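ロボット実習II 第4回 配布資料
手持ちグリッパでの実演データ収集:作業場のルールとお作法

こんにちは。前回の宿題、思ったよりみんなちゃんと出してくれていて、ちょっと感動しました(Thursdayクラスの人は提出箱の場所が変わっているので注意。木曜だけ2階です)。今回は数式なしの回です。そのかわり、来週から自分たちで実演を録る前に守ってほしい約束ごとを、まとめて話します。退屈そうに聞こえるかもしれませんが、私が修士のころ一番時間を溶かしたのは学習のコードではなくて、録ったデータの後始末でした。なので今日は少し熱が入ります。

1.まず用語をそろえる

手持ちグリッパというのは、人が手で握って動かす、ロボットの手先と同じ形をした道具のことです。この授業では単に「グリッパ」と呼びます。上に付いている白い立方体は「キューブ」。黒い四角い模様がマーカーで、外のカメラから見て位置と向きを求めるためのものです。人が頭に付けるほうは「頭部カメラ」、グリッパ側は「手先カメラ」。作業記録には必ずこの呼び方で書いてください。去年の班で「上カメラ」と書いた人がいて、天井のことなのか頭のことなのか、最後まで分かりませんでした。

記録シートの様式はGolturaの共有フォルダに入っています。古い版もまだ残っているので、ファイル名の末尾が7のものを使うこと。

2.鏡と映り込み

これ、質問がすごく多いところです。鏡のある場所で録っていいのか。答えは「課題の環境として決めてあるなら録っていい、ただし記録シートに書く」です。

なぜうるさく言うかというと、鏡にはキューブも映るからです。マーカーの検出器は、実物と鏡像を人間みたいに常識で区別してくれるとは限りません。鏡像は左右が反転するので、マーカーの辞書によっては読めずに捨てられますが、枠だけ候補として拾ってしまう設定もあります。検出結果は必ず重ね描きして、自分の目で一度見てください。
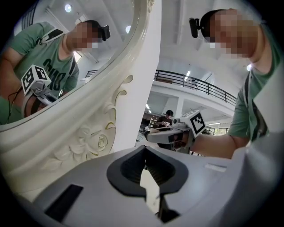

3.顔と個人情報

顔が入る可能性がある録画は、共有する前にかならず顔をぼかします。本人の顔だけでなく、鏡の中の顔も、奥にいる人の顔も対象です。忘れがちなのは鏡のほうですね。実物の顔はきれいにぼかしてあるのに鏡の中で丸見え、という動画を私は提出物で何度も見ています。

ほかに気をつけるもの:
机の上の書類、名札、パソコンの画面
通りがかった人(録画中の札を出しておく)
声(音声は使わないので最初から切る)

ぼかしを自動でかけた場合も、最初と最後、それから人が鏡に近づく区間は手で確認してください。原本の保管場所は班で一つだけ。個人のスマホに移すのは禁止です。これは本当にお願いします!

4.装着とケーブル

頭部カメラは、装着したら一度おじぎをして、ずれないか確かめます。きつく締めすぎると十分もしないうちに頭が痛くなるので、そこは遠慮なく止めて直しましょう。

肩のストラップは左右を同じ長さに。ケーブルは手首の動きを邪魔しない側に逃がして、腕をいっぱいに伸ばしても引っぱられないだけの余裕を持たせます。余ったぶんを机の上に置くと、グリッパの先に引っかかります。私は一度これでカメラごと床に落としました(修理伝票の番号が775だったことまで覚えています。つらかった)。

キューブの面には指をかけないこと。握るのは持ち手の部分だけです。マーカーが隠れたフレームは、あとで補間するか捨てるしかありません。

5.机の上の決まり

小物を扱う課題では、部品の配置も実演の一部です。始める前に、使うものと使わないものを班で確認しておきます。使わないものを残してもかまいませんが、残すなら残すと決めて、シートの「背景物」の欄に書いてください。途中で誰かが気をきかせて片づけるのが一番困ります。善意なのは分かるんだけど、そこで録り直しです。

細いワイヤや透明な部品は、カメラから見えにくいので要注意。シートには「ワイヤ(細)」「継手(透明)」のように、見え方も添えておくと後の人が助かります。

両手で作業するときは、片手が何もしていない時間も録画されています。空いているほうの手は、開いたまま机の上で静かに待つ。ぶらぶらさせると、モデルはそのぶらぶらまで真面目に覚えます。笑い話みたいですが、うちの研究室には何もないところで毎回片手を振るロボットがいました。

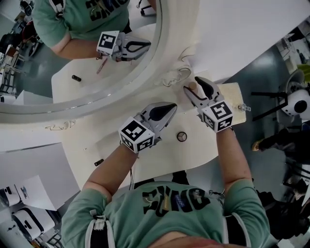
図2 両手での小物作業。右手のグリッパが木の小さなペグをつまみ、左手は開いた状態。

つかむときは、指先のパッドの真ん中に当てるのが基本です。端でつまむと回転して、置くときの角度がばらつきます。ばらつき自体は学習に必要なこともあるのですが、それは計画して入れるもので、雑にやった結果として入るものとは分けて考えたいところです。

6.作業域と周りの人

隣の班との境目は床のテープで決めます。装着している人は、思っている以上に足もとが見えていません。立ち位置を変えたくなったら、声に出して「動きます」と言う。近くで機材をいじる人も「入ります」と言う。恥ずかしがらずにどうぞ。

実機のロボットを動かす日は、手持ちグリッパの収録は別の時間帯にします。非常停止ボタンの担当は兼任なし。これは安全の話なので交渉には応じません。

7.録る本数と、失敗の扱い

各班の目標は100本です。多いと感じるかもしれませんが、慣れると意外に進みます。失敗した回も消さずに「失敗」の印を付けて残してください。落とした、つかみ損ねた、向きを間違えた、の区別が書いてあると最高です。

以前ゲストで来てくれたBrunello Russoさんが、成功だけのデータは先生の模範解答集みたいで、どこで間違えるのかが分からないと話していました。私はこの言い方がけっこう気に入っていて、以来ずっと借りています。

8.来週までにやること

班は4人組。装着、記録、配置、見守りの役割を決めて、一通り交代できるようにしておいてください。記録シートを一枚、練習のつもりで埋めて持ってくること。実習室の予約はComanの画面から、班の名前で入れます。個人名で入れた予約は消えます(私が消します)。

Julyの発表会で使う動画も今回のデータから選ぶので、ぼかしの確認欄が空のままだと出せません。質問は授業後か、いつもの掲示板へどうぞ。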